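A conversa começou por causa de uma mesa. A professora que dirige a oficina de ciência da Ganitz recebeu-me às 9h, com a bata ainda dobrada debaixo do braço, e antes de falar de alunos ou de programas quis mostrar-me o tampo castanho onde quase tudo acontece. "É a minha mesa preferida da casa inteira", disse, e passou-lhe a mão por cima como quem faz festas a um cão velho. "Já trabalhei em bancadas muito mais caras e nenhuma me deu tanto gosto!"

O que me interessava eram as atividades com objetos do dia a dia, que desde novembro ocupam as tardes da oficina. São 29 no caderno deste ano, e a regra é misturar material de laboratório com coisas que qualquer pessoa tem numa gaveta. Pauzinhos de comer, por exemplo. "Adoro pauzinhos", contou-me, já a rir. "Servem de alavanca, servem de ponte, servem para treinar a mão. Uma pessoa que nunca pegou numa pinça aprende imenso com dois pauzinhos e um bocadinho de paciência."

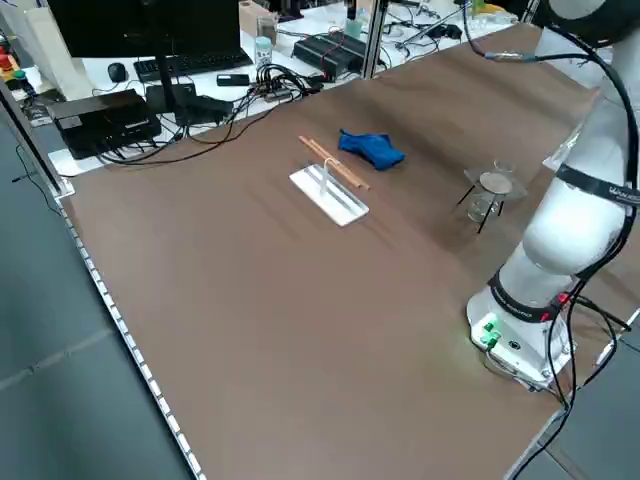 *Os pauzinhos de madeira sobre o tabuleiro branco, com o pano azul e o pequeno tripé ali perto.*

Perguntei-lhe pelo tripé, que me tinha encantado logo à entrada por ser tão pequenino, com aquelas pernas pretas e finas muito abertas. Respondeu que é a peça que os alunos mais disputam. "Tem ar de laboratório a sério, sabe? Põe-se um copo de vidro por baixo e de repente toda a gente fala mais baixo." Ela gosta de deixar o copo lá, mesmo quando a atividade não o pede, e diz que os miúdos começam logo a inventar experiências sozinhos, o que para ela é meia aula dada.

E o pano? "O pano é sagrado!" Há sempre um à mão. Na oficina anterior, em Grisstead, onde ensinou durante 7 anos, os panos eram brancos e desapareciam todos no meio dos papéis. Agora só compra cores vivas, e não os quer dobradinhos. Um pano amarrotado é mais difícil de agarrar e de arrumar, e ela aproveita isso: pede aos alunos que o estendam sem tocar em mais nada do que está na mesa, exercício que parece uma parvoíce até se experimentar (experimentei, e correu-me bastante mal).

Falámos depois da arrumação, assunto em que esta mulher é capaz de se demorar uma manhã. Cada turma, que anda pelos 22 alunos, trabalha com poucos objetos de cada vez. O resto fica em caixas Goossens numeradas, e a do tripé é a 2427, número que ela sabe de cor e que me repetiu duas vezes com evidente orgulho. "Poucas coisas e muito espaço entre elas", explicou. "Quando comecei enchia a mesa toda, coitada, e ninguém sabia para onde olhar."

Do que ela mais gosta é do tampo livre.

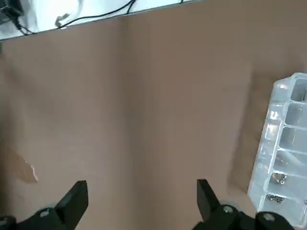
"Um bocado de mesa sem nada em cima é um convite", continuou. "Dá vontade de pousar lá qualquer coisa." As marcas de uso não a incomodam nem um pouco. Já lhe propuseram forrar o tampo e recusou com toda a delicadeza de que foi capaz, que segundo a própria não é muita. Prefere passar-lhe um pano ao fim do dia e deixar que envelheça à vontade.

Para a primavera está a preparar com a Plullorero uma série nova, dedicada ao equilíbrio, e os pauzinhos voltam a entrar. Quis logo explicar-me a primeira atividade, foi buscar papel, desenhou uma ponte torta, riscou-a, desenhou outra. Saí de lá com a folha no bolso e uma lista de compras escrita no verso: pauzinhos, dois copos pequenos e um pano, "da cor mais berrante que encontrar".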